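January, 14:20

Karppinen glue trial, second go. Mixed 28 g of the slow hardener into batch 547, stirred 2 min by hand. Bit stringy at first, then fine. Room at 22 degrees, heater off since lunch.

Pots from Tandix are the thin sort again, they go soft at the rim. Order the Genduser ones next time?? Ask what the lead time is before anyone promises anything.

Spread on oak offcuts, both faces, clamped. Last lot failed at the edge so went heavier there. Squeeze-out looks OK. Forgot to weigh the offcuts beforehand, so no figure for how much glue went on. Do that tomorow.

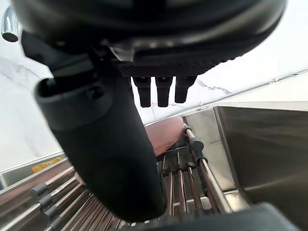 Three black fingers, pointing down.

16:05. Scraped a bit off the spare piece, still tacky underneath. Grurkard sheet says it should be hard by now but that's for the fast hardener I think. Leave clamps on overnight.

To do: new label on the hardener tin, old one is unreadable. Sharpen scraper. Find out who has teh good scales.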